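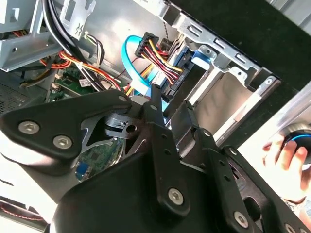
Workshop notebook, 23/12/2019
Glaze tests, kiln two

Last firing before the break and I'm writing this up with cold tea and a mince pie, so forgive the crumbs. Modupe unloaded with me this morning and we laid the tiles out along the windowsill in firing order, which made the whole thing much easier to look at than last time's jumble in a crate.

The Asmont white first. It's lovely! Much calmer than it was in June, hardly any pinholes, and the edges break to a soft toast colour where it goes thin. I had it sieved twice and left overnight, and I think the second sieving is what did it, though I also changed the dipping time (three seconds, down from five) so I can't swear to it. Modupe reckons it's the dipping. We've agreed to do one of each in January and stop arguing.

The Jeditz green is still a sulk. On the buff clay it comes out like pond water, on the white clay it's nearly there but crawls at the rim, and on the two tiles I brushed instead of dipped it ran straight off the bottom and stuck to the shelf. One shelf to grind down, sorry everyone. I've put it at the back of the rack with the batten wash already scraped off one side, so please don't load it until I've been at it.

Mix for the green, as it stands:
dry weight 750 g
water 333 g to start, then added by eye (I know, I know)
copper as per the card in the tin

I'll weigh the water properly next time. Modupe has been very patient about this and only sighed once.

Kiln notes. Went up to 181 in the first stage and sat there with the lid propped for longer than I'd planned — the big Heleck bowls were thicker at the foot than I thought and I didn't fancy picking bits of them out of the elements. Closed up after lunch, then left it alone. Cones in the middle and bottom both bent nicely, top one barely leaning, so the top shelf is still running cool. That fits with the dull patch on Joseph tile 4. Could we try a half shelf up there?

Stock: nearly 1,000 g of the tin white left, plenty of kaolin, one bag of buff clay going hard in the corner that wants wrapping in wet towels before we lock up. Wax resist is down to the scrapings.

For January: repeat the Asmont both ways, brush nothing green, label the undersides in oxide and not pencil (mine all burned off again, I had to work out three of them from the chips). And the blue sieve has a hole near the rim — use the other one till I've patched it.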